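To: Plornthorpe bench list
Date: Apr 21, 2021
Subject: Re: plate won't sit flat on the extrusion

> I have 13 of these brackets to fit and the first one has already eaten
> my evening. It rocks. The brass nuts turn when I tighten anything into
> them, and Stostari's sheet says only "secure firmly." Is it me, or
> should I be buying different extrusion?

Probably a bit of you and a bit of Stostari, whose instruction sheets have been getting shorter since I joined this list. Keep the extrusion. I have 700 mm of the ribbed stuff under a plate like yours and it's perfectly good once you stop trusting the ribs. They look level. Run a straightedge over them before you believe it, and take the burr off the cut end, where mine was rocking.
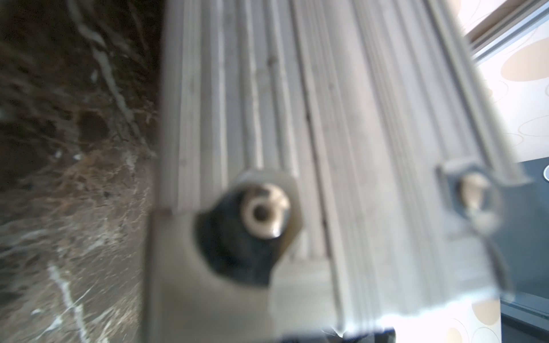
As for the nuts, a hex pocket only holds something that fits it, and a round brass piece in a six-sided hole will spin as long as you care to watch. I lost most of May to this on the Pleltura shelf. Get the threaded inserts from Leone with the flats on them, or put a dab of epoxy on the outside of the ones you have and leave them overnight. Keep it out of the threads. Ask me how I know, or look at message 176 in the archive, where I was a good deal less calm.

Start both screws by hand and take them up in turns, 2 at most on each side. If you run one all the way down first, the plate will cock over and you'll blame the extrusion again.

"Secure firmly" I have never managed to interpret. I stop when it squeaks.

Plornthorpe, back bench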